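Standby Power and the Kitchen That Is Never Off

19 July 2019

Most arguments about household energy use are arguments about large loads. Heating, cooling and hot water take up the largest share of the bill in most homes, so they get the attention, the rebates and the advice columns. I have no quarrel with that order of priority. My complaint is with the loads at the other end of the list, which are treated as too small to specify properly. I think they should be stated on the label as a separate figure, and I think the usual reasons for leaving them out are weak.

By standby load I mean the power an appliance draws when it is doing none of the work it was bought to do. A microwave oven heats food for a few minutes a day. For the remaining hours it runs a clock, a keypad and a power supply. A television in standby waits for an infrared signal. A coffee maker with a timer keeps the time. The draw in each case is small and continuous, and the word that matters is continuous. Every watt drawn without a break comes to 8.76 kilowatt-hours over a year. A house with 13 such watts uses just under 114 kilowatt-hours a year on them, before anyone has pressed a button.

The figure isn't alarming, and I don't present it as such. It is a fixed cost, though, and fixed costs ought to be known at the time of purchase. A buyer comparing two ovens can find the interior volume, the width of the cutout and the rating of the largest element. The same buyer will often find nothing at all about the standby draw, or will find it in a footnote of the installation manual, which arrives with the oven.

Refrigeration is where the matter becomes harder to define. A refrigerator is never in standby in the ordinary sense. The compressor cycles, and between cycles the controls stay powered. When the whole product was a compressor, a thermostat and a lamp, one annual consumption number described it well enough. Current models add displays, dispensers, ice makers, door alarms and, in some lines, a radio module for the home network. Part of that load serves the preservation of food. Part of it does not. The annual number combines the two.
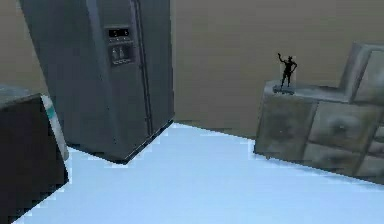 Side-by-side refrigerator with a dispenser panel in the left door (rendering).

I would like to see the combined number kept and a second one printed next to it: the consumption with every optional function disabled. The difference between the two is the price of the options. Some buyers will look at the difference and decide that ice at the door is worth it, and they will be right for their own purposes. Others will learn that a feature they never use is costing them a little every hour. Either way the decision is made with the cost in view.

Three objections come up regularly.

The first is that test procedures are already long and that adding a mode adds laboratory time. This is true. The extra time is modest for most product types, because the test article is already installed, instrumented and at a stable temperature. For a refrigerator the added run is longer than for a microwave. I accept that as the real cost of the proposal.

The second is that buyers ignore labels. Some do. Labels are also read by landlords, by people who write purchasing rules for dormitories and hotels, and by the product engineers of competing firms. A number that is printed gets compared, and a number that gets compared tends to fall. An engineer who wants a better power supply has an easier time justifying the part when the result appears on the front of the product.

The third is that standby load is a solved problem. It has certainly improved. The linear supplies with warm transformers that used to sit behind every stereo have mostly been replaced by switching supplies with a far lower idle draw. But the number of powered devices per room has gone up over the same period, and network functions have reversed some of the gain. A radio that must answer at any time cannot sleep very deeply.

There is a practical side as well. A plug-in meter costs little and will settle most questions for anything on a standard outlet. Measure over 2 full days – short readings are misleading for anything that cycles – and divide the energy by the hours. Hardwired equipment is more awkward. The range hood, the doorbell transformer, the garage opener and the smoke detectors can be estimated only from the main meter, late at night, with everything else unplugged. The refrigerator should be left running during that test and its own reading subtracted afterward.

Very few households will do this, and they shouldn't have to. The manufacturer has the product on a bench, with calibrated instruments and staff paid to read them. Printing one additional line on a label that already exists is a small demand, and I would start with the kitchen, where the products are large, the service life is long and the plug is seldom pulled.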